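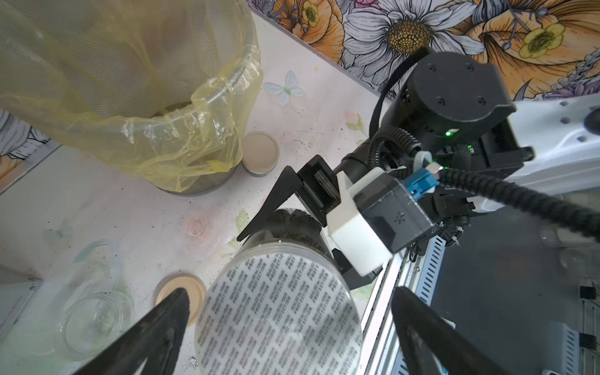
作業台の上。透明な容器、ベージュのふた、黄色い袋をかけたくず入れ

フレケドスカ(Flekedska)ベンポート作業所
容器の開封・詰め替え・卓上清掃スタッフ募集

募集人数 8名
雇用形態 パートタイム(契約社員への切り替えあり)
勤務地 ベンポート作業所 1階 詰め替え室
応募締切 9月19日(必着)

仕事の概要

フレケドスカは、乾物、茶葉、香辛料、園芸用の土などを小さな容器に詰めて卸している会社です。ベンポート作業所では、取引先の店から戻ってきた容器の開封、中身の仕分け、詰め替え、ふたと容器の整理をしています。扱っている品目は現在94種類です。

今回募集するのは、詰め替え室で卓上の作業を担当する方です。座ってする作業と立ってする作業が半分ずつくらいあります。力のいる仕事は少ないですが、細かいくずが出ます。台の上をきれいにしながら進める作業が苦にならない方に向いています。

経験は問いません。食品や園芸の仕事をしたことがない方も応募できます。現在働いているスタッフも、前の仕事は販売、配達、保育、印刷などさまざまです。

主な作業

1 容器の受け取りと確認
箱に入って戻ってきた容器を台に出し、伝票の品目と合っているかを見ます。容器の多くは透明なプラスチックのねじぶた式で、口に白いシールが貼られています。シールが破れているもの、ふたにひびがあるもの、ラベルが読めないものは別の箱に入れ、伝票の備考欄に書きます。判断に迷ったものは、自分で決めずに班長に渡してください。

2 開封
ふたを回して外し、口のシールを取ります。シールは縁のほうから少しずつはがします。真ん中から破ると小さな切れ端が中身に落ちることがあります。落ちた場合はピンセットで取り、取れたかどうかを次の人にも見てもらいます。
外したふたは裏返さずに台の上に置きます。ふたを重ねるのは、内側を拭いてからです。

3 中身の仕分け
中身は乾いたものがほとんどです。見た目の似たものがいくつもあります。色の濃い茶葉、粗くひいた香辛料、細かい土は、離れて見ると区別がつきにくいので、必ず伝票とラベルの両方で確かめます。においで判断しないでください。一日作業をしていると鼻が慣れてしまいます。
湿って固まったもの、異物の混じったものは詰め替えに回しません。品目ごとに決まった廃棄袋があります。

4 詰め替え
じょうごとさじを使って新しい容器に移します。標準の容器は容量475ミリリットルで、品目によって入れる重さが違います。重さははかりの横に貼ってある表で確認します。表は品目の入れ替えに合わせて貼り替えるので、覚えている数字ではなく、その日の表を見てください。
詰め終わったら口の縁を乾いた布で拭き、シールを貼り、ふたを閉めます。縁に粉が残っているとシールがつきません。最初のうちはここで手間取る方が多いです。

5 ふたと容器の整理
外したふたと空いた容器を、大きさと状態で分けます。再び使えるものは洗浄室へ、使えないものは回収かごへ入れます。同じような色のふたでも、ねじの山が違うものがあります。見本箱のふたと合わせてから分けてください。

6 卓上の清掃
品目が変わるたびに台を拭きます。台にこぼれたくずは小ぼうきで集め、くず入れに捨てます。水拭きは乾拭きのあとです。粉が残ったまま水拭きすると、台に筋がついて落ちにくくなります。
台には花柄や無地など、いろいろな柄のシートを敷いています。明るい色の台では黒っぽいくずがよく見えますが、白い粉は見落としやすいので、横から明かりを当てて確認します。
くず入れの袋は、いっぱいになる前に替えます。口まで入れると、持ち上げたときにこぼれます。

一日の作業量

慣れた方で、一回の勤務に約120個の容器を扱います。入ったばかりの方にこの数は求めません。最初の月は数を記録せず、手順どおりにできているかだけを見ます。
数の多い少ないで時給が変わることはありません。

一日の流れ(日勤の場合)

出勤後、手を洗い、髪をまとめ、作業着に着替えます。台とくず入れを確認し、その日の品目表を受け取ります。
午前中は開封と仕分けが中心です。途中で短い休憩が入ります。
昼休みは全員が同じ時間に取ります。休憩室に冷蔵庫、電子レンジ、湯沸かしがあります。
午後は詰め替えとシール貼りです。午後の後半はふたの整理と清掃に入り、くず入れの袋を替え、台のシートを拭いて終わります。
終業の際に、途中の容器を台に残さないことになっています。開けた容器は、その日のうちに詰め替えるか、仮ぶたをして日付札をつけて棚に入れます。

品目が少ない日は、ラベル貼りや箱の組み立てをお願いすることがあります。逆に品目が多い日でも、残業は原則としてありません。

勤務条件

勤務日 週3日から5日。希望を聞いて月ごとに決めます。
勤務時間 日勤または午後勤。どちらか一方だけの勤務も可能です。時間帯は面談のときに表をお渡しします。
給与 時給制。当社の給与表によります。金額は面談の前に書面でお知らせします。研修中も同額です。
交通費 実費を支給します。自転車通勤の方には駐輪場があります。
休日 作業所の休業日のほか、勤務表による。
有給休暇 法令どおり付与します。
保険 勤務時間に応じて加入します。
作業着 貸与します。洗濯は作業所でします。靴はかかとのある、滑りにくいものを各自で用意してください。
手袋 数種類のサイズがあります。ゴムで肌が荒れる方には別の素材のものを用意しますので、応募のときに書いてください。

契約期間は翌年の3月末までです。更新は本人と相談のうえで決めます。これまで更新を希望した方の多くが続けて働いていますが、更新を約束するものではありません。

応募できる方

手順書を読み、そのとおりに作業できる方。
台の上を片づけながら仕事ができる方。
細かい文字のラベルを読める方(眼鏡、拡大鏡の使用可)。
爪を短くし、作業中は指輪、腕時計、ブレスレットを外せる方。

年齢、性別、国籍は問いません。手順書は日本語のほか、英語とスペイン語のものがあります。日本語の会話に自信がない方は、英語かスペイン語での面談もできます。就労資格の確認は採用が決まったあとに行います。

体について

座り作業用のいすは高さが変えられます。台の高さも一部は変えられます。立ち続けることがむずかしい方、片手での作業が多い方は、分担を相談して決めますので、面談で教えてください。開封だけ、ラベルだけ、といった分担で働いている方もいます。

粉が舞う品目があります。ぜんそくのある方、花粉や香辛料で強い症状が出る方は、見学のときに実際の部屋に入ってみてから決めてください。とうがらし類は別室で扱い、希望しない方には担当させません。
食物アレルギーのある方も応募できます。担当できない品目を書いた紙を出していただき、班長が勤務表に反映します。

研修

採用後の最初の二週間は研修期間です。担当はレンサ・アベラ(Lensa Abera)です。

はじめは空の容器だけを使います。ふたの開け閉め、口のシールの貼り方とはがし方、ふたの見分け方を練習します。次に、練習用の中身を入れて詰め替えをします。こぼしてもかまいません。こぼしたときの片づけも練習に入っています。
後半は先輩スタッフと同じ台に入り、実際の品目を少しずつ担当します。

アベラから応募を考えている方へ

「私が入ったときは、シールを貼るところでずいぶん時間がかかりました。容器の口をよく拭いたつもりでも、指でなぞると粉がついてきます。急いで貼ったものはやり直しになるので、遅いほうが結局早く帰れます。
それから、ふたを置く場所は人によって違います。左に並べる人も、奥に置く人もいます。研修ではまず私の置き方でやってもらいますが、慣れたら自分のやりやすい場所に変えてかまいません。ただ、容器とふたの組が分からなくなる置き方だけはやめてください。ふたの裏に中身の粉が残っているので、組が崩れると一つずつ拭いて確かめることになります。
くず入れは自分の手の届く場所に置いてください。遠いと、あとでまとめて捨てようとして、台の上がくずだらけになります。私は右利きですが、くず入れは左奥に置いています。さじを持ったままでも左手で捨てられます。」

作業所について

ベンポート作業所は、以前は製菓店の倉庫だった建物の1階にあります。詰め替え室、洗浄室、とうがらし類の別室、資材置き場、休憩室があります。詰め替え室の台は品目の種類ごとに分かれていて、土を扱う台と食品を扱う台は部屋も道具も別です。土の台で使った布やさじを食品の台に持ち込むことはできません。作業着も替えます。
どちらの部屋を担当するかは、採用時に希望を聞きます。途中で替わることもできますが、同じ日に両方を担当することはありません。

冷暖房があります。粉が飛ぶので扇風機は使いません。夏は窓側の台が少し暑くなります。
音楽は流していません。作業中の会話は自由ですが、マスクをしているので声は小さくしか聞こえません。

同じ会社の作業所がスタシヴ(Stasiv)とルルビー(Rullby)にもあります。スタシヴは箱詰めと発送、ルルビーは容器の洗浄と検品を主にしています。今回の募集はベンポートだけです。ほかの作業所への異動を命じることはありません。本人が希望する場合は、空きがあれば移れます。

見学

応募の前でも後でも見学ができます。見学をしなくても選考には影響しません。
見学では詰め替え室と休憩室をご案内し、希望する方には空の容器でシール貼りを試していただきます。所要時間は一時間足らずです。長い髪はまとめ、香水はつけずにお越しください。上着と靴カバーはお貸しします。
お子さんを連れての見学は、休憩室までであれば可能です。申し込みのときに人数をお書きください。
室内の写真撮影は、他のスタッフが写らない場所に限って認めています。案内の者に声をかけてください。

応募方法

次のものを、郵送または作業所の受付へ持参してください。

・応募用紙(受付に置いてあります。当社のサイトから印刷したものも可)
・働ける曜日と時間帯を書いたもの(書式自由)
・担当できない品目がある方はその内容

履歴書は不要です。写真も要りません。志望動機の欄は短くてかまいません。手書きでもパソコンでもけっこうです。
提出された書類は返却しません。採用に至らなかった方の書類は、選考が終わりしだい裁断して処分します。

封筒には「詰め替え室応募」と書いてください。スタシヴ作業所に送られた場合、転送に日数がかかり、締切に間に合わないことがあります。

選考

書類を確認したあと、全員に面談の案内をお送りします。面談は一人30分ほど、担当は作業所長のアナヤリ・マガーニャ(Anayeli Magaña)とアベラです。
面談では勤務時間の希望、担当したい品目、体のことで配慮が必要な点をうかがいます。そのあと、簡単な作業をしていただきます。容器のふたを開け、口を拭き、シールを貼り、使った台を片づけるところまでです。時間は計りません。手順書を見ながらで大丈夫です。

結果は採用、不採用とも書面でお知らせします。採用の場合は勤務開始日を相談して決めます。今の仕事を辞めてから来られる方は、その都合に合わせます。

よくある問い合わせ

週2日の勤務について
今回は週3日以上の方を募集しています。週2日を希望する方は応募用紙にその旨を書いてください。次の募集のときにご連絡します。

学生の応募について
応募できます。試験期間は勤務を減らせます。前の月のうちに班長に伝えてください。

容器や中身の持ち帰りについて
できません。廃棄になる中身も同じです。使えなくなった空容器は、月に一度、希望者に配っています。ねじ入れや種入れに使っている方が多いようです。

爪にマニキュアをしている場合
食品の台には入れません。土の台は手袋をすれば可能です。

絆創膏を貼っている場合
青い絆創膏に貼り替え、その上から手袋をします。絆創膏は受付に置いてあります。傷の場所によっては、その日はラベル貼りに回っていただきます。

マスクについて
詰め替え室では全員がつけます。作業所で用意しますが、自分のものを使いたい方は無地の新しいものを持ってきてください。

携帯電話について
ロッカーに入れてください。家族からの急な連絡は受付の電話で取り次ぎます。

服が汚れるかどうか
作業着の下まで汚れることはあまりありません。土の台では袖口に入ることがあります。ターメリックを扱う日は、白い靴下を避けたほうがよいです。

以前に応募した方
もう一度応募できます。前回の結果は選考に使いません。応募用紙は新しい書式でお願いします。古い書式には品目の希望欄がありません。

二人での応募
友人や家族と同時に応募することはできますが、選考は別々です。勤務表も、同じ日になるとは限りません。

持ち物(採用後の初日)

・滑りにくい靴
・髪をまとめるもの
・昼食と飲み物(ふたの閉まるもの)
・振込先の分かるもの
・眼鏡を使う方は曇り止め

ロッカーの鍵は初日にお渡しします。鍵を家に持ち帰らず、帰るときに受付の板にかけてください。

問い合わせ先

フレケドスカ ベンポート作業所 受付
担当 アナヤリ・マガーニャ

電話での問い合わせは、作業所の昼休みを除いてお受けします。作業中はすぐに出られないことがありますので、その場合は留守番電話に名前と番号を残してください。折り返しは夕方になります。
見学の申し込みは電話か、受付に置いてある用紙でお願いします。駐車場は荷物の搬入車が使いますので、見学と面談の方は建物の裏の来客用に停めてください。入口は北側の引き戸です。呼び鈴は左の柱についています。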